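From: Chiharu Tsuchiya
To: robotics-club list
Date: 18 Mar 2026
Subject: Re: [club] bin task, and whose turn is it with the arm

On the bin task, Dello wrote:
> Can we please settle what counts as a pick before the meet?
> Last term we had three definitions and used whichever one
> made the numbers look nicest. Also, is the smoked plastic
> container staying? The depth estimate hates it.

Yes and yes, in that order.

A pick is a pick when the packet clears the rim and stays in the fingers until the arm is over the drop zone. Dragging it up the wall and flinging it onto the table is a different sport, and Stesus is welcome to found a club for it. We do 12 attempts per policy and write down every one, including those where the gripper closes on nothing and travels home looking pleased with itself.
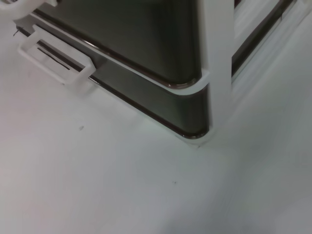
I retrained over the weekend on the whole set, all 3859 episodes, and the new checkpoint is in the shared folder under "endurum_2". (Endurum is the project name now. We voted. You were all on the thread.) It approaches more slowly than the old one and dithers less at the rim, which I will take. It still has opinions about wrist rotation that I can't trace to anything in the demos.

As for the container, it stays. See-through walls and shiny packaging are a miserable combination, and the depth estimate can hate it all it likes, the rules for the meet say we don't get to choose. If you are collecting demos, start from a different wrist angle each time. Almost 60 of the November ones begin from the same pose, and the policy learned that pose beautifully.
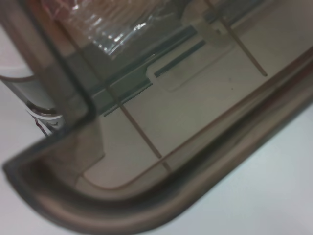

Diekmann disagrees with me on this and wants it on the record: varying the start angle is fine, but we should fix the packet position for the first half of the attempts, otherwise we won't know which change did what. Fair enough. First six attempts fixed, last six wherever it lands. I have edited the sheet.

Please also stop renaming columns in the sheet. My script reads them by name and it is not a forgiving script. 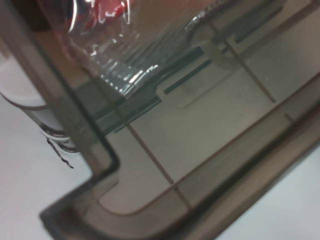
STILL OPEN

- Wrist camera exposure. Locked or auto? I have been running it locked and the glare is at least consistent glare.
- Someone has the spare set of fingertips. I don't need to know why, I need them back in the drawer.
- Write-up. Two pages, draft to me. Dello, you asked for definitions, so you get the methods section.

Chiharu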